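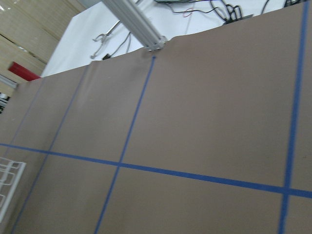 격자 셀 좌표를 일일이 손으로 넣어야 하느냐, 이게 제일 많이 들어오는 질문이고 Brophy 쪽에서도 데모 받자마자 같은 얘기를 했습니다. 안 넣어도 됩니다. 테이프 교차점만 잡히면 나머지는 Geltari가 채웁니다.

## Geltari 2 – 손목 카메라용 작업면 인식 / 플래닝 모듈

크라프트지에 파란 마스킹 테이프. 마커 보드 따로 필요 없음. 비스듬히 보여도 선 검출 → 교차점 → 셀 ID까지 한번에.

**들어있는 것**

- 격자 검출기 (색상 범위 직접 지정 가능, 기본값 파랑)
- 셀 단위 목표 지정: `goto cell B2` 이런 식
- 케이블, 프로파일, 선반 등 작업면 주변 물체를 회피 영역으로 등록
- 로그 재생 뷰어. 프레임별 검출 결과 같이 나옴
- Valholm 컨트롤러 플러그인

**사양**

- 검출 지연 73 ms (기본 해상도)
- 한 작업면 최대 130셀
- 회귀 테스트 장면 601개 포함
- Ekmont 플래너 연동은 별도 라이선스

**설치 전 확인**

종이가 살짝 우는 건 괜찮은데 테이프가 들뜨면 선이 두 개로 잡힐 수 있어요. 눌러서 다시 붙이고 재검출. 셀 크기는 제각각이어도 됨, 대신 설정에서 `uniform: false` 꼭. 이거 빼먹고 문의 주시는 분 많습니다. 반사 심한 흰 상판은 노출 고정 권장.

손목 카메라 캘리브레이션 파일은 기존꺼 그대로 쓰시면 됩니다. 그리퍼 바꿨으면 다시 하세요.

**주문 / 업데이트**

12월 10일 이후 주문 건은 새 뷰어 포함해서 나갑니다. 기존 고객은 라이선스 페이지에서 내려받기. 1월에 회피 영역 편집기 추가 예정, 무료 업데이트 입니다. 다중 카메라는 아직 미지원.

견적은 문의 양식에 컨트롤러 모델명이랑 셀 개수 적어서 보내주세요. 모델명 없으면 답변이 늦어집니다.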